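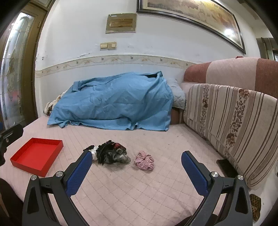

Picking up something soft is a hard job for a robot. A box has flat sides and hard corners, and it keeps its shape when you squeeze it. Cloth bends, folds, slips and bunches up. In the lesson at the top of this page, a red tray sits empty on a pink bed, and near it is a crumpled bundle of black, gray and red cloth with a small checked piece beside it. The two black jaws with blue pads are a gripper, the kind a person holds and moves by hand. You could put that checked piece in the tray without thinking. A robot has to be shown how, many times and in many different places.

This page is about a warehouse called Wistgate, where people and robots both pack small soft things. It tells you what the robots do, how they learn to do it, and what changed for the people who were working there first.

What happens at Wistgate?

Wistgate belongs to a company called Trodis. Trodis sends out socks, gloves, scarves, headbands and hair ties to stores. The things arrive in big cartons, all mixed together by size and color. Someone has to take them out, check them, and put the right ones into shallow trays. Each tray then goes down a moving belt to be wrapped and sent off in a truck.

The part of the building where this happens is called the small goods room. There are 23 people who work there. Until a while ago they did every step by hand. On a normal day the room fills 460 trays.

That is a lot of reaching. A packer reaches into a carton, picks something up, turns, puts it down, and reaches again. Each reach is easy. Doing it all day makes shoulders, wrists and fingers sore, and many of the packers had to take time off to rest them.

Meet Palma

Palma is the name of a robot arm made by a company called Undex. It is bolted to a heavy metal base, so it can't walk or roll around. It has joints that bend a bit like your shoulder, elbow and wrist. At the end it has a gripper with two fingers that open and close. A camera near the gripper lets the robot's computer see what is in front of it.

There are four Palma arms at Wistgate. They all do the same job. They take soft things out of a carton and put them in a tray.

Palma doesn't know what a scarf is for. It doesn't know that gloves come in pairs unless someone has taught it to look for two. It can't get bored, and it can't be proud of a neat tray either. It is a machine that has been trained to do one kind of work.

How does a robot learn to pick things up?

Some robots follow a list of exact steps. Move left this far. Go down this far. Close. Go up. This works very well when everything is always in the same spot, such as a car door on a factory line. It works badly with a pile of hair ties. No two piles are the same.

So Palma learns from examples. A person holds a gripper shaped like the robot's own and uses it to do the job. A camera on the gripper records what the gripper "sees" while the person works. The computer then studies a huge number of these recordings and looks for patterns. Where did the fingers go before they closed? How wide did they open for something puffy? How wide for something thin?

You may have learned to tie your shoes by watching someone else's hands. This is a little like that, except that you needed a few tries and a robot needs thousands.

The people who make the recordings are called demonstrators. The word comes from "demonstrate," which means "show." A good demonstrator moves slowly and smoothly. If the person jerks the gripper or bumps the tray, the robot may learn to jerk and bump too.

The lessons don't all take place in the warehouse. If Palma only ever saw gray tables under white lights, it might get confused on a day when the light was different or the table had been changed. Demonstrators work on tables, on floors, on shelves and on beds, with plain covers and patterned ones. Each new place helps the robot sort out what matters and what doesn't. The pattern on a blanket doesn't matter. The edge of the tray does.

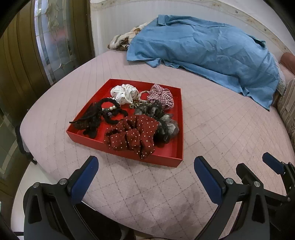

Hair ties and scrunchies are some of the best practice items a demonstrator can use. They are small, they come in many shapes, and they tangle. Look at the mix in this red tray. The dark red scrunchie with white dots at the front is big and puffy, so it gives the gripper plenty to hold. The gray one beside it is thin enough to see through, and a computer can have trouble telling where see-through cloth begins and ends. The black hair tie has large pearl beads and a lace bow with long ribbon ends. Should the fingers close on the beads, the band or the bow? A person decides in a blink. There is also a string of small cream beads looped over the edge of the pink-and-white checked scrunchie, and two things that overlap like that can come up together when you only want one.

Try it yourself

You can feel what the problem is like at home. You will need kitchen tongs, a tray or baking pan, and a few soft things such as socks, hair ties or a washcloth. Ask a grown-up before you borrow the tongs.

Put the soft things on your bed and the tray next to them.
Use the tongs to move each thing into the tray. Keep your other hand behind your back.
Now close one eye and do it again.
Last, put two hair ties on top of each other and try to lift only the top one.

Most people find the last step the hardest. Notice what you do when you miss. You probably tilt the tongs, or push the pile a little to loosen it. Those small fixes are the kind of thing a demonstrator tries to show the robot.

What changed for the packers?

When the Undex arms were brought in, many of the packers were worried. This is a fair thing to worry about. When a machine can do part of a job, a company may decide it needs fewer people. That has happened in many places, and it is hard on the people who lose their work and on their families.

At Wistgate, Trodis told the packers that all 23 could stay, and so far they have. But their jobs are different now.

Nine of them trained as robot minders. A minder watches the arms, clears up tangles, and presses the stop button if something looks wrong. Minders also keep a list of the things Palma drops or leaves behind. If it keeps dropping the same kind of glove, the list goes to the demonstrators, and they make new lessons with that glove.

A few packers now spend part of the week as demonstrators themselves. They have packed soft things for years and know plenty of tricks. One trick is to pick up a scarf near the middle so the ends don't drag. Another is to set beaded things down gently at the side of the tray so they don't roll under something else.

The rest still pack by hand. They take the orders that are too mixed or too delicate for the arms, and they check trays the arms have filled.

Is the new way better?

It depends on which part you ask about.

Sore shoulders are less common. The arms do most of the reaching into deep cartons, which was the part that hurt most.

The room is louder. The arms hum and click, and the minders have to raise their voices to talk to each other. Some packers miss chatting across the table while they worked.

Minding can be tiring in its own way. You have to pay attention to a machine that does the right thing over and over, and be ready for the moment it doesn't. Minders swap places often so that they stay alert.

The arms are also slower than a skilled packer. A person can grab a handful of hair ties and spread them out in one move. Palma takes them one at a time. It does keep going through lunch, though, and by the end of the day its trays add up.

Pay was a question too. The packers said that looking after robots was a new skill and should be paid as one. After some long talks in August, Trodis agreed to pay minders and demonstrators more for those hours. The hand packers are still asking about theirs.

Things Palma still can't do

It can't tell if a scarf smells damp.
It can't feel a loose thread.
It can't untie a knot.
It can't decide that a tray looks messy and start over.
It can't help a new worker find the coat hooks.

Words to know

Automation: using machines to do work that people did before.
Demonstrator: a person who shows a robot how to do something.
Gripper: the part of a robot that holds things. Some grippers are made to be held and moved by a person.
Minder: a person who watches over a machine while it works.
Warehouse: a large building where goods are kept and packed.

Questions to talk about

Which chores in your home would be hard for a robot with two fingers?
If you were a packer, would you want to be a minder, a demonstrator or a hand packer?
Who should get to decide which jobs a machine does?

Page written December 2020. Teachers may copy it for use in class.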